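Net Weight Should Come First

Murray Simard
October 15, 2022

Most grocery shelves in this country carry a unit price label, and most shoppers ignore it. The usual explanation is that people are busy. I think the label is badly specified. It is set in small type, it switches between ounces, pounds and "each" within a single product category, and it is absent from the places where package sizes vary the most: vending machines, checkout racks and office snack shelves.
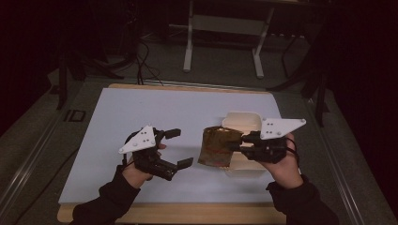

Department of Packaging and Measurement

Over two weeks in March I logged the single-serve items sold at the Fortin store near our building and at the two Gedus kiosks by the train platform. The log has 1399 entries. Of the items under two dollars, only 17 had a unit price posted anywhere a buyer could read it before paying. The rest had a shelf price and a wrapper.

A wrapper is a poor measuring device. Film is cheap, and a pack can be made longer without adding product. The net weight is printed on it, but placement varies, and on a flexible pack the line often lands in a fold or under the seal.

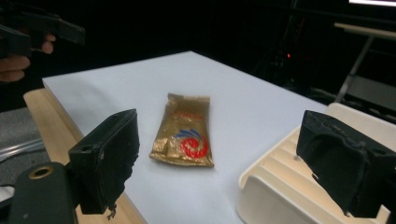 Gold foil packet with a printed logo of blue arcs over a red spiral.

The standard objection is cost. A kiosk operator has to print and replace tags, and every price change doubles the work. This was a fair point when tags were paper. Varkach, which runs its own kiosks on electronic tags, already stores the net weight of each item in the same record as the price. Dividing one by the other is a single line of code. Displaying the result takes space on the tag, and that space is now used for a loyalty offer.

The second objection is that nobody compares snacks by the ounce. 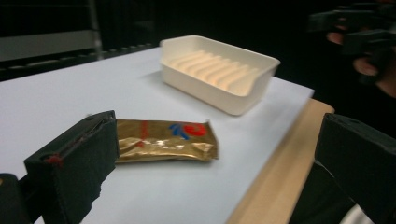
Packaging and Measurement — Opinion

I accept that a person buying one bar on the way to a train will not do arithmetic. The label still matters, for the person who buys the same bar every day and for the purchasing clerk who orders nearly 3000 of them a year. Both are making a repeated decision, and a small difference per ounce adds up. When Moto cut the weight of its oat bar and held the price, the clerk in our own office took seven months to catch it.

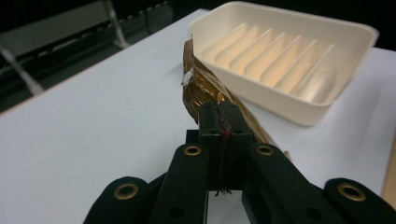

My proposal is narrow. Any seller with electronic tags should post the unit price for every packaged food item, in ounces only, in type at least half the height of the shelf price. Small sellers with paper tags should be exempt for now. The net weight on the pack should sit on the front panel, clear of seals and folds — the current practice of "near the bottom" is too loose for film packaging.

I would leave multipacks for a later rule. They raise a separate question about whether the inner units need their own weights, and the log does not have enough of them to say anything useful.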